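Can a council leader speak at a charity event during the pre-election period?

Posted in Local Government and Elections, 29th October

Skarndale council has a by-election coming in the Firthorpe ward. The council leader is not a candidate but is billed to open a sports day there alongside the mayor, who sits for the other party. At last year's event the two of them traded jokes about each other's budget and it made the local paper. Does the pre-election rule stop either of them from appearing? The council is putting in 200 toward the cost of the marquee and its press office wrote the invitation.

fellgate_658

The rule restricts the council, and only indirectly the people in it. Publicity paid for or issued by the council must not appear designed to affect support for a party. A councillor may go to an event, speak, and be rude about a colleague at his or her own expense.

Your problem is the press office. An invitation that names the leader and is drafted by paid staff counts as council publicity. Check three points: who issued it, whether it quotes either politician, and whether it mentions anything in dispute at the by-election. If it gives only the time, the place and the order of speakers, I would expect the monitoring officer to let it stand. Quotes should come out.
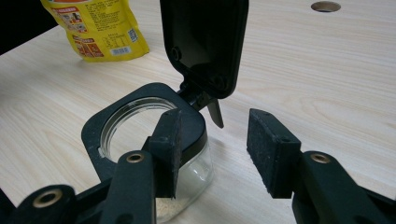

Stener disagrees with the last part and says that naming the leader at all is a risk in the ward where the vote is being held, whatever the rest of the text says. On that view the invitation should be reissued by the charity under its own name, with the council listed only as a funder.

That is the cautious reading — some councils follow it and some do not. The money matters less if it was approved before the notice of election was published. Ask for the date of the decision. Ours was signed off in September and no objection was raised.

Lapointe

they do what they want anyway. our mayor opened a parking lot the week before the vote and got a telling off by email 24 hours later. ask the monitoring officer in writing and keep the reply

ward_watcher1509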